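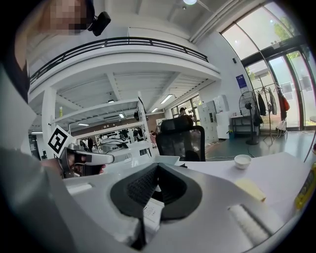

The white desk in the hall, with a small white cup and a yellow note pad.

Gallery: The Shared Floor and Its Cooking Table

The pages of this gallery record the ground floor of the Zuccaro building as it is used on an ordinary working day. The floor was opened to all groups in April and now serves as office, meeting point and place to prepare simple food. Work on the layout was led by Aoife Kinsella, with furniture planning by Balthasar Schnyder.

The hall is bright, with a high white ceiling and a balcony edged by a black metal railing. Recessed lights are set into the lower ceiling beneath it. The desks were chosen in plain white so that they can be moved between groups without regard to matching sets.

Staff are asked to leave desk surfaces ready for the next group at the end of each booking. Cups are to be returned to the kitchen shelf – note pads and pens may remain.
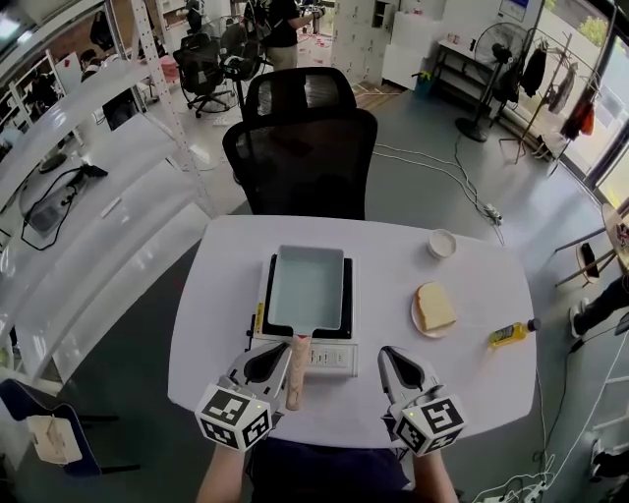
Workplace Services – Zuccaro Building, Ground Floor
The cooking table: a black induction cooktop with a rectangular pan, a slice of white bread on a round plate, and a yellow bottle lying at the table's edge.

The table has rounded corners and stands in the open part of the floor, with black mesh chairs close by. The pan is a square-cornered one of the kind used for rolled omelets, with a wooden handle, and it is also well suited to a single slice of bread. White lockers run along the back wall, and a standing fan is kept near the window for use in warm weather.

The cooking table may be reserved by any group for up to 2 hours. Reservations are made at the service desk in room 712, where Jianguo Wan keeps the list. Users should wipe down the cooktop once it has cooled and put oils and sauces away with their caps closed. Coats and other garments belong on the clothes rack, and bags in the lockers.

Prints of the photographs in this gallery may be requested from Pádraig Quinlan at the same desk. Requests for changes to the furniture should be addressed to Ataberk Kaplan.

Page last revised 2022-06-07.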